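3.2 Why people do not read the leaflet

Of the 800 households that received the Plostano leaflet, 115 returned the tear-off slip, and 80 of those had filled it in upside down. We take some comfort in this, as it suggests they had at least turned the thing over.
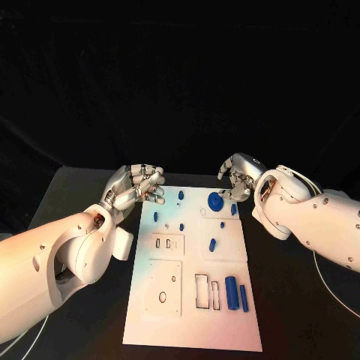
The leaflet explained a new scheme for sorting kitchen scraps. Its first version ran to four pages and used the word "putrescible" in the opening line. Debnath had warned against long words in municipal mail; we cited Debnath in our proposal and then ignored the advice. The second version, tested in May, fit on one side and put the pickup times at the top. Calls to the help line fell, though so did calls about everything else that month.

Figure 3. Two white arms over a white board, dark backdrop. 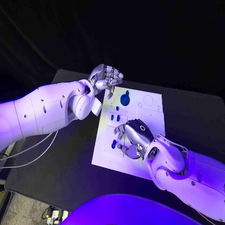
3.3 Interviews

We spoke with residents on their doorsteps, where most remembered the color of the leaflet and few remembered the subject. Several kept it under a fridge magnet next to the older leaflet it was meant to replace. Asked which one they followed, they pointed to the magnet, which had the number of a pizza place on it.
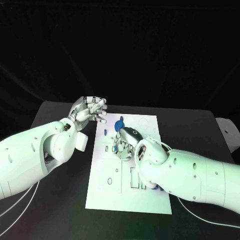 Waltraud Nägeli objected that a leaflet on a fridge has done half its job, and that our scoring gave it no credit at all. We have left the scoring as it was and moved her point to the limitations, where it has plenty of company.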